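Jetley Table Textiles
Printed tablecloths: frequently asked questions

Last updated 29 March 2025

These answers cover printed cloths sold by the metre or ready hemmed. Coated and wipe-clean cloths have their own page. Where the sewn-in label differs from the text below, follow the label.

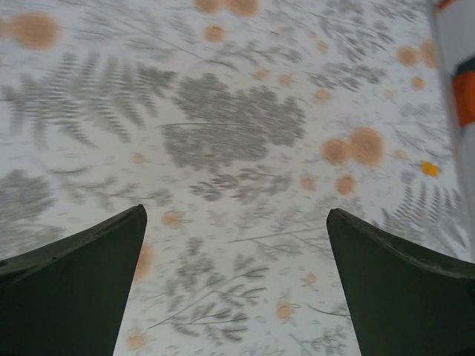
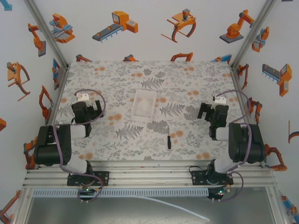
Grey fern and leaf print on white, with orange dots.

How do I measure a rectangular table?

Measure the length and width of the top at the widest points, including any moulding. Decide on the drop, which is the length of cloth hanging over each side. Add the drop twice to the length and twice to the width. A table of 180 x 90 cm with a 25 cm drop needs a finished cloth of 230 x 140 cm. For an extending table, measure with the leaf in.

What drop should I choose?

For everyday meals, 20 to 25 cm. This clears the lap when a chair is pushed in. A formal drop is 30 to 40 cm. Floor-length cloths are measured from the table edge to the floor, less 1 cm. Tables used with benches are better with a short drop on the long sides.

How do I measure a round table?

Measure the diameter and add the drop twice. The hem on a round cloth is cut on the curve and is narrower than on a straight one. A square cloth can be used on a round table, but the corners hang lower than the sides.

Does the finished size include the hem?

Yes. Sizes for ready-hemmed cloths are given after hemming and before washing. Cloth by the metre is sold raw at both cut ends. Allow 4 cm on each edge for a double-turned hem with a mitred corner, and 2 cm for a narrow hem.

How much will it shrink?

Allow 3 to 5 per cent in length on untreated cotton, and less across the width. Most of it takes place in the first two washes. Linen varies more than cotton. Polyester and high-polyester blends shrink very little at the temperatures given on their labels. Cloth by the metre should be washed and pressed before it is cut.

What is the pattern repeat, and why does it matter?

The repeat is the distance, along the length, before the design starts again. It matters when two widths are joined. The second width has to be shifted until the design meets at the seam, and this can use up to one full repeat of extra cloth. Small scattered designs are easier to join than large stripes or checks. The repeat is printed on the product ticket. Please have it to hand when asking for a cutting quote.

Where should the seam go on a wide cloth?

Avoid a seam down the middle. Use one full width in the centre and split the second width in half lengthwise, with one half on each side. Press the seams open.

What is the difference between reactive and pigment printing?

Reactive dye bonds with the fibre. The printed area feels the same as the unprinted area and resists washing well. Pigment sits on the surface, held by a binder. It is slightly stiffer to the touch at first and is more likely to wear along folds. Pigment prints should be washed inside out, or folded face inward if they are flat cloths, and should not be rubbed hard while wet.

What is the Torer finish?

Torer is our name for a light stain-resist treatment applied after printing. It slows down the soaking-in of water-based spills. It does not make the cloth waterproof and gives limited help with hot oil. The effect falls with washing and can be partly restored by a warm iron. Cloths with this finish carry the word Torer on the care label. Do not use fabric softener on them.

What temperature should I wash at?

40 degrees for general use. 30 degrees for the first wash of any dark print. A white ground may be washed at 60 degrees if the label allows it, although the print will fade sooner. Load the drum no more than two-thirds full. An overpacked drum causes hard creases which show as pale lines on pigment prints.

Can I use bleach on a white ground?

No chlorine bleach. It weakens cotton and can turn some finishes yellow. Oxygen-based stain removers are suitable for most cotton prints. Test on the back of a corner first, leave for 10 minutes, rinse and let it dry before judging the colour.

How do I remove common stains?

Candle wax: let it harden, lift off what you can with a blunt edge, then press with a warm iron between two sheets of plain kitchen paper. Change the paper until it comes away clean.

Tea and coffee: rinse from the back with cold water. Soak in an oxygen-based product at the strength given on the pack. Wash as normal.

Red wine: blot, rinse cold, soak. Salt is not recommended on printed cloth.

Turmeric and curry: apply liquid detergent directly, leave for half an hour, wash at the highest permitted temperature. Drying outdoors in daylight helps to fade what is left.

Grease: work in a little washing-up liquid before the cloth is wetted.

Do not tumble dry or iron a cloth until the stain has gone.

How should it be ironed?

Iron while slightly damp, on the reverse. Work from the centre outward and finish with the hems. If the cloth is large, roll the finished part on to a cardboard tube.

How should it be stored?

Clean, fully dry and unstarched. Starch left in a stored cloth attracts insects and can yellow. Rolling is preferable to folding. If folding is unavoidable, refold along different lines every few months. Do not use plastic bags for long storage.

Will the colour match my existing cloth?

Not always. Each printing batch varies a little, and greys in particular can lean blue or brown from one batch to the next. Order everything for one room together, or send us the batch number from the ticket. Cloth already washed will not match new cloth from the same batch.

Can I have a sample?

Yes. There is a limit of two samples per order. Samples are cut from current stock and may not show the full repeat. They are sent from our Blackburn cutting room.

Can I return cut cloth?

Cloth cut to length cannot be returned unless faulty. Check it for flaws before washing or sewing. Ready-hemmed cloths can be returned unwashed with the ticket attached. The Bimside shop accepts returns for online orders, with proof of purchase.

Is the Bimside shop open in May?

Yes, apart from bank holidays. Cutting by the metre stops half an hour before closing.

Related pages
Coated and wipe-clean cloths: care
Napkin sizes and folding allowances
Hemming a mitred corner
Table protectors and heat mats
Care label symbols

Contact us | Delivery | Returns | © 2025 Jetley Table Textiles, Blackburn | Back to top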